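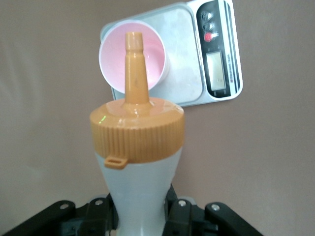

Wrist camera view, bottle in the gripper, cup and scale behind it

Beltik software meeting, minutes
Place: Chung building, small meeting room, and by call
Present: control, perception, planning, tooling, one guest from Villitz (by call, until item 4)
Excused: mechanical
Minutes taken by: tooling

1. Minutes of the last meeting

Accepted with one correction. In the old item 3 it was written that the gripper driver was "released". It was only merged. The release has still to be made, see item 6.

2. Perception: is the spout over the cup

Perception reported on the check that must say yes before the squeeze command is allowed. The present version finds the orange spout and the rim of the cup in the wrist image and compares the two places in pixels. This is not sufficient. In the picture at the top of these minutes the tip of the spout falls inside the rim of the cup as the camera sees it, but the bottle is near to the camera and the cup is farther back on the scale. The check answers yes for this picture, and it should answer no.

Control asked why the depth from the arm position is not used. Perception answered that it is used for the cap but not for the tip, since the length of the spout is not in the bottle model. The model ends at the top of the cap. It was agreed that the spout must be added as a separate part, with its own length, and that the tip position is computed from the gripper pose and only corrected with the image.

The guest from Villitz asked if the same model could serve for other bottles. Planning thinks yes if the spout length is a parameter in the object file. There was a discussion on who fills in this parameter. Not decided.

The small tab on the edge of the cap is also a point. Perception uses it to know how the bottle is turned around its long axis. The tab is detected well when it faces the camera. When it is hidden behind the cap the program returns the last known angle without any warning. This should be an error, or at least the age of the value should be given with it.

Decided: pixel comparison stays as a second check only. New tip model before the next test session.

3. Reading the weight

Two proposals were on the table: read the display of the scale with the wrist camera, or use a scale with a data cable.

Perception tried the first one on 3,828 recorded images and does not recommend it. In many of them the digits are too faint to be read, also by a person. Turning up the contrast makes reflections on the scale stronger and does not help the digits. A fixed camera over the table was mentioned, but it would be one more calibration to maintain.

Control prefers the cable, also for the reason of timing. The squeeze must stop before the target of 100 grams is reached, and the stop depends on how fresh the value is. With the image method the delay measured in the log was 900 ms. Control said that with such a delay it can only do short squeezes with a pause between them.

Planning objected that a cable on the table is one more thing to be avoided by the arm. After discussion it was agreed that the cable can leave from the far side of the scale and that Curkent gets a forbidden zone there.

Decided: buy a scale with data output. Until it is here, the operator types the weight by hand into the run form after each run.

4. Planning: approach to the bottle

Planning has moved the approach motion to Curkent. The old planner is still in the repository behind a flag.
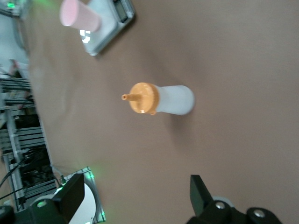 Page last changed: 22 May 2021, by tooling (item 4 completed, item 5 corrected)

The bottle is standing alone on the open part of the table, with free space on the side away from the scale. For this start position Curkent finds a path every time. The image is turned with respect to the table, so the nozzle points to the left although the bottle is upright. This was again a cause of confusion. One of the test scripts reads the image as if up in the image is up in the room, and it reports a bottle that has fallen. Tooling will rotate the images in the viewer and will write the rotation in the header of each recording, so that the scripts do not have to guess.

Remaining problems with the approach:

The rack behind the edge of the table is not in the collision map. Up to now the arm did not need to go there, but Curkent sometimes proposes a path with the elbow far out on this side. Planning will add one large box for the whole rack, including the cables. A detailed model is not needed.

The shadow of the bottle is sometimes joined to the bottle in the mask. The grasp point then moves toward the shadow side. Perception has a filter for this and it is slow. Planning suggested to take the grasp point from the cap, which has a clear color against the table, and to go down from there by a fixed distance. Accepted for trial.

The bright spot near the corner of the scale is in some images taken as a second cup. Perception will limit the size of what can be a cup.

The guest from Villitz left the call after this item.

5. Control: squeeze force

Of 44 runs in the last session, control has looked only at the ones with a complete log. The force command is followed correctly. What is not correct is the release: the fingers open too far at the end of a squeeze and the bottle can turn in the grip. Control will hold a minimum force between squeezes. The value of this minimum is to be found by test, starting low.

Correction to the first version of these minutes: the limit for the force is set in the gripper driver, not in Curkent.

6. Tooling

The release of the gripper driver waits for the change in item 5. Tooling asks everybody to stop using the local copy on the lab computer.

The run form gets a new required field for the weight. An empty field will be refused.

Old recordings without the rotation in the header will be converted in August, when the disk is moved anyway. Before that, please do not rename the folders.

7. Actions

Perception: spout as separate part in the bottle model; error when the tab is not seen; size limit for the cup
Planning: box for the rack; forbidden zone for the scale cable; trial of grasp point from the cap
Control: minimum force between squeezes
Tooling: order the scale; rotation in viewer and header; new field in the run form; driver release
Open, no owner: who fills in the spout length for new bottles

8. Next meeting

Same room. Mechanical should be present for the question of softer finger pads, moved from this meeting.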